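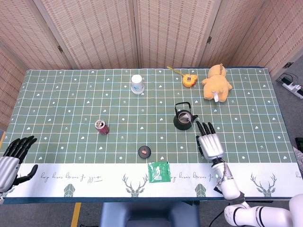

前回は星の明るさの話で時間切れになってしまいましたので、今回はその続きとして、星の位置をどうやって紙の上に、あるいは頭の中に書きとめるか、つまり天球座標のお話をゆっくりしていきたいと思います。座標と聞くと身構える方が毎年いらっしゃるのですが、どうぞ肩の力を抜いてください。細い線が縦横に走って小さな四角をつくり、そこに白い星が散らばっているテーブルクロスを思い浮かべていただければ、やりたいことの半分はもうわかったようなものです。どの星がどの升目にあるかを言えれば、遠くにいる友人にも同じ星を指し示せますよね。困るのは、空が平らな布のようにはできていなくて、丸いということなのです。

1 赤経と赤緯

地球の緯度と経度を、そのまま空に向かってふくらませたところを想像してみましょう。地球の赤道を空に投影したものが天の赤道、北極と南極の先にあるのが天の北極と天の南極です。緯度にあたるのが赤緯で、天の赤道を0度として北をプラス、南をマイナスで表します。経度にあたるのが赤経で、こちらは度ではなく「時・分・秒」を使うのが習わしです。一周が24時ですから、1時は15度になります。私も学生のころは、どうして度で統一してくれないのだろうとずいぶん恨めしく思ったものですが(いまでも少し思っています)、空が時計のように回ることを考えると、慣れればなかなか便利です。

赤経の出発点、つまり0時の線は春分点を通ります。太陽が天の赤道を南から北へ横切る点ですね。

2 升目の幅は同じではない

ここが毎年いちばん質問の多いところです。赤経1時分の幅は、天の赤道の上ではたしかに15度ありますが、極に近づくほど狭くなっていきます。赤緯をδとすると、見かけの幅は15度×cosδです。赤緯60度ならcos60度は0.5ですから、7.5度しかありません。星図の端のほうで星座が妙に横に伸びて見えるのは、丸い空を無理に平らにしたせいなのです。先週Indira Salianさんが「星図の北斗七星は太りすぎです」とおっしゃっていましたが、たいへん良い目のつけどころでした。

3 座標は少しずつ動く

もうひとつ、やっかいだけれど面白い話をさせてください。地球の自転軸はこまのように首を振っていて、およそ2万6千年でひと回りします。これが歳差です。春分点も黄道に沿って動いていくので、恒星の座標も年とともに変わります。ですからカタログには必ず「2000.0年分点」のような但し書きがついています。古い星表と新しい星表を見比べるときは、まずここを確かめる癖をつけてくださいね。

4 演習

(1)赤経8時の線と赤経18時の線は、天の赤道の上で何度離れていますか。
(2)赤緯プラス31度では、赤経2時分の幅は何度になりますか。
(3)北緯31度の場所で、天の北極は地平線から何度の高さに見えますか。図を描いて説明してください。

(2)で電卓を使うのはもちろん構いません。(3)は式より図が大事ですので、ぜひ大きく、のびのびと描いてください。解答は次回、Kwan-ho Wuさんに黒板でお願いする約束になっています。提出が遅れそうな方は、早めに助手のUsha Warrierさんまでひとことどうぞ。次回は時角と恒星時に進みますので、星座早見盤をお持ちの方は持ってきてください。

最終更新:5月
このページを印刷する | メールで送る
当サイトではクッキーを使用しています。閲覧を続けると、クッキーの使用に同意したものとみなされます。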